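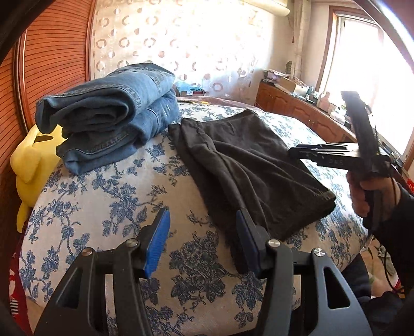 Residents > Plestach House > Meetings > October minutes

October, posted by the house secretary

Minutes of the House Meeting, Plestach House

The meeting opened at 7 pm in the ground floor sitting room. The minutes of the last meeting were agreed with one change: the spare key is kept at the Bowen office and not in the hall.

1. Bedrooms and folding

It was agreed that clean clothes should be folded on the bed and put away the same day. Jeans go in half lengthways and then over again, and are stacked on the left of the bed. Dark items are kept in a separate pile on the right – last month two pale shirts came back from the wash grey. Anything with a frayed hem should be set aside for mending before it goes in a cupboard.

2. Bedding

The blue floral bedspreads are staying for the winter. A quote from Vurnex for plain ones was read out and turned down on cost. Four spare pillowcases are missing from the first floor store. Please look in your own rooms.
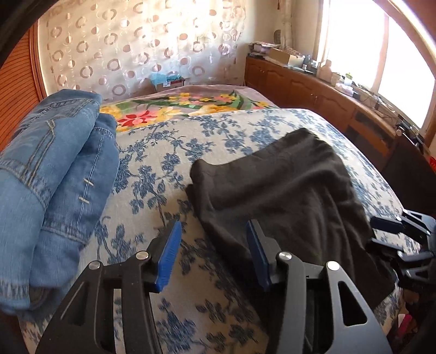 3. Laundry rota

The rota was changed so that each floor has the machines on its own day, with the last load in by 7 pm. Heavy things take longest to dry and will go in first. That means towels and denim, such as the light-blue jeans in their thick bundle on the bed, with the dark cloth left for the second load. The drying racks must be back in the passage by 11 am. A request for a third rack was put off until the next meeting.

4. Curtains and windows

The sheer curtains with the ring pattern are to be taken down one room at a time and washed on a cool setting. Baltis has offered to do the side curtains for the whole house. The offer was accepted, subject to a written price.

5. Money

The house fund stands at £1000. The mending kit and new pegs will be paid for from this.

6. Any other business

The landing cupboard door sticks again – to be reported to Bowen.

The meeting closed at 8.15 pm. The next one will be in the same room.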